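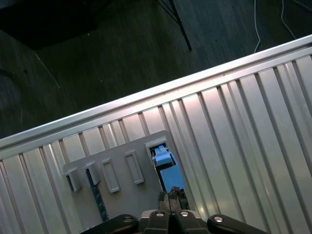
How often should the filter in a Heluretti countertop water dispenser be replaced?
Replace the filter after every 500 gallons of use, or when the indicator on the front panel turns amber, whichever comes first.

Heluretti Countertop Water Dispenser, Model 258

The Model 258 is intended for offices, waiting rooms and small school kitchens. It connects to a standard cold water line and delivers filtered water at room temperature or chilled. A separate hot tap is offered on the Chevalier version only.

Specifications
Height: 26 inches
Width: 11 inches
Finish: white or gray
Filter: Gunemow cartridge, sold singly or in pairs

Installation should be carried out by a licensed plumber. The water line must have its own shutoff valve, and the unit must stand on a level surface.

Orders are shipped from the Billdale warehouse. Replacement drip trays, hoses and taps may be ordered from the parts desk – please have the serial number ready, as hose fittings changed with units built after October.

Prices and specifications last revised July 13, 2020.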